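# How to plan a week in a rented cottage

Most of the trouble people have with a self-catering week starts before they leave home. These steps are the ones I follow for stays in and near Skamelley, and they should work for most small hill towns.

## 1. Pick the area first

Look at a map before you look at any cottages. Skamelley has two sides, split by the river. The station side is flat and close to the shops. The upper side has the views, but the last stretch of road is steep and has no pavement. If you are coming by train with heavy bags, stay on the station side.

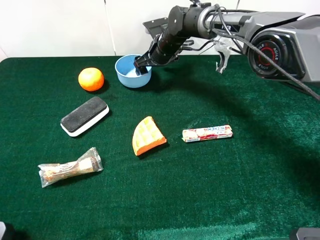

Once you have settled on an area, check how you will get about. The 94 bus runs up the valley to Urnomitz and stops at the lower end of the town. The winter timetable lasts until the end of February and has fewer evening buses, so look up the last one back before you book a table anywhere.

## 2. Work out the full price

Write down the nightly rate, then add cleaning, bed linen, heating and parking. I was once quoted 116 a night for a cottage on Goodall Lane and the linen was extra for each bed. Ask for one total in writing.
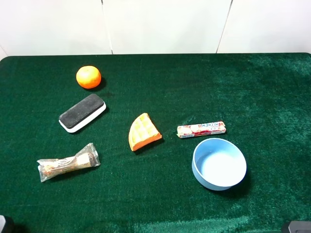 **Should I pay the whole amount when I book?**

Pay the deposit only, unless the owner gives a good discount for paying early. Keep the receipt and note the date the balance is due.

## 3. Send the owner your questions

Put them all in one message. Mine are usually these:

- What time can we get in, and where are the keys?
- Is the heating included?
- Are there stairs to the bedrooms or bathroom?
- Can a car be left outside overnight?

Mirko Cirillo, who lets a cottage above the river, replied to me within the day and sent a sketch of the lane as well. If an owner takes a week to answer, try somewhere else.
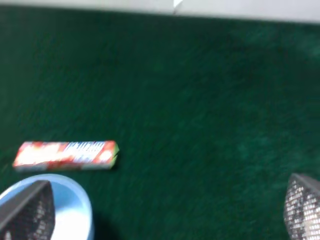 Save the replies on your phone, as the signal is poor on the upper side of town.

## 4. Plan the first evening

Check-in is often late in the afternoon and the small shop closes early. Bring enough for one supper and one breakfast. If you would rather eat out, the Hititis is a short walk from the station and takes bookings by phone.

## 5. Leave some days open

Book no more than 2 outings for the week. The path to Urnomitz is 11 kilometres one way, and most people walk out and take the bus back.

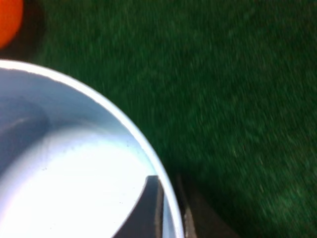

Boots with a good grip are needed after rain, mainly on the section past the quarry. Teun Verstraete's walking notes cover the route in both directions, and there is a copy in the station waiting room.

Bus stop details last checked 29 Aug 2020.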